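Facilities and Shared Equipment Forum > Storage and Labeling > Handset pool: trays or open surface?
Page 1 of 1

Kakier_Desk
Original poster
Posts: 553

Good morning to all members. Our office has been asked to revise its written procedure for the return and storage of pool handsets, and I would appreciate the views of other departments before the draft is circulated in November.

At present, returned phones are placed in a shallow white tray on the intake table, one on top of another, and are moved to the cabinet at 4 p.m. The draft proposes that all phones be laid out side by side on the table first, screens up, and placed in the tray only after the asset label has been read and entered. Some colleagues consider this an unnecessary step. Others have asked that the tray be withdrawn altogether.

Please indicate which practice your department follows and whether it is set down in writing.

magnusson_stores
Posts: 2553

Our department follows the second practice, and it has been in writing for 2 years. Phones are set in a row with the long side of each pointing away from the clerk. The clerk reads from left to right and enters each label in the same order. The tray is for phones that have been entered. A phone in the tray is, for our purposes, a closed record.

I would advise against withdrawing the tray. A raised edge is of considerable value on a smooth table.

hunaria_admin
Posts: 200

I must respectfully disagree with the previous poster on one point. Stacking should not be permitted in the tray at any stage. Where phones are kept in cases, the cases hold grit, and a stack places the back of one phone directly on the glass of the next. We raised this matter with our own supplier, Kataria, when we ordered replacement screen covers, and we were advised to use dividers. We have used them without difficulty.

magnusson_stores
Posts: 2553

The concern is noted. Dividers are suitable where the quantity is small. On a heavy return day they would require a tray of a size that our table does not allow. Our procedure limits the height of a stack to the rim of the tray, and I have not received a complaint of scratched glass under that rule.

I attach the intake section of our procedure for reference. It may be adopted freely, with changes as needed.

Intake of pool handsets

Step 1. Clear the table and wipe it with a dry cloth. Place the tray toward the back of the table, leaving the front free.

Step 2. Lay the phones in front of the tray, screens facing up, long sides together. Leave cases on. Phones may touch, provided that no phone rests on another. 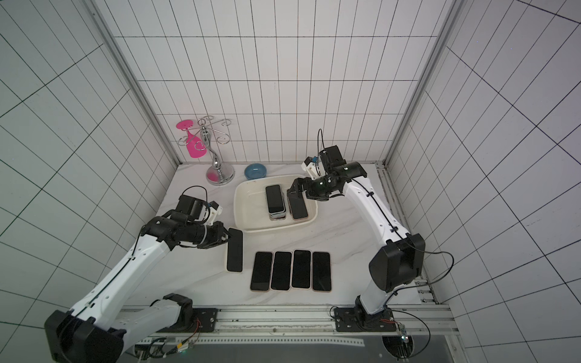 Step 3. Read the asset label on each phone and enter it in the register. Where a case covers the label, remove the case, read the label, and put the same case back on the same phone.

Step 4. Move each phone into the tray as soon as it has been entered. Keep the phones lengthwise in the tray, in line with those already there.

Step 5. Compare the register with the tray before the tray leaves the table. If the two do not agree, return all phones to the row and begin again from Step 2.

Kakier_Desk
Original poster
Posts: 553

Thank you. This is most useful, and Step 5 in particular addresses a gap in our draft. May I ask why cases are left on at Step 2? Our phones are black and almost identical once the case is removed, and I had understood that the case color was of no use for identification.

magnusson_stores
Posts: 2553

Case color is not recorded and should not be relied upon. The cases are left on so that they are not exchanged between phones – a frequent cause of queries from staff who have become accustomed to their own.

hunaria_admin
Posts: 200

I have no objection to Steps 1 through 3. I would ask that Step 4 be amended to read "in a single layer." With phones of this kind, the camera area on the back is often raised, and a stack does not lie level. It will shift when the tray is carried.

magnusson_stores
Posts: 2553

That wording would be acceptable for departments with a small pool. I do not intend to amend our own text, but I have no objection to its appearing as an alternative.

Kakier_Desk
Original poster
Posts: 553

Both versions of Step 4 will be placed in the draft and the choice left to each office, according to the size of its pool. Members who wish to comment on the dividers are asked to do so in this thread and to state the inside measurements of the tray in use.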